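Home / Get Involved / Positions Vacant / Assistant Coach and Stats Lead, Women's Program

Assistant Coach and Stats Lead – Brumley Basketball Club

Posted December 9, 2018

Brumley is looking for an assistant coach who loves the numbers as much as the noise. Our women's side plays in the Menina League, and after two seasons of building we have a young group that defends hard, runs the floor and asks a lot of questions. We'd love someone on the bench who can help answer them!

The job is half coaching and half stats. On training nights you'll take the guards for skills work and run one end of the court during scrimmage. On game days you'll sit next to the head coach, keep the shot chart, track lineups and call out anything worth changing at the next timeout. Last season we lost far too many close ones because we were slow to see a match-up going wrong, and we think a good pair of eyes on the bench will win us a few of those back.

It's a part-time role, 20 hours a week during the season and fewer in the break. Pre-season starts in April. Training is on two evenings a week at Trorport Stadium, with games at home or away on weekends. Travel to away games is by club bus, and meals on the road are covered.

What you'll do

Plan and run guard sessions with the head coach
Keep live stats at every game and send a short report to the players the next day
Cut video clips for team meetings (we use a pretty simple program and can teach you)
Help scout the next opponent
Look after the under-18 girls who train with us, and give them real feedback they can use
Fill in as head coach now and then

Who we're after

You'll have coached a junior or senior team for at least a couple of seasons, at any level. Playing experience is nice but it's not a must. You should be comfortable with a spreadsheet and happy to explain what's in it to somebody who has just played thirty-odd minutes and would like to sit down. A current coaching accreditation is needed before the season starts, and so is a Working with Children Check. If you don't have the accreditation yet, apply anyway and we'll talk about getting you through the course.

We'd especially like to hear from women who have finished playing and are wondering what comes next, and from people who came to the sport late. Our squad comes from all over and the coaching group should too.

What you'll get

A yearly contract, paid by the fortnight, with super on top. Club gear, gym access, and a place at the Mirzaei Coaching Clinic each off-season with fees paid by the club. You'll also get a proper say in how we play – our last assistant brought in the zone press we still use, and the players adore it.

How to apply

Send a résumé and a letter of no more than 2 pages to the club office. In the letter, tell us about a game you coached that didn't go to plan and what you changed afterwards. We'll ask shortlisted people to come to a training session, run a drill for the group and stay for a chat over dinner. If you have questions about the hours or the pay, ring the office after 5 pm and one of the coaching group will pick up.
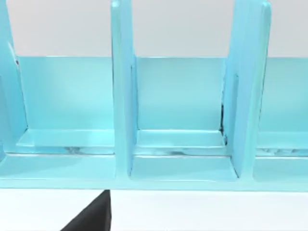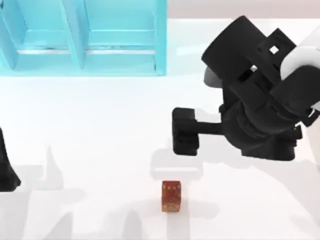 Light blue divided unit on a white tabletop, two views (computer renders)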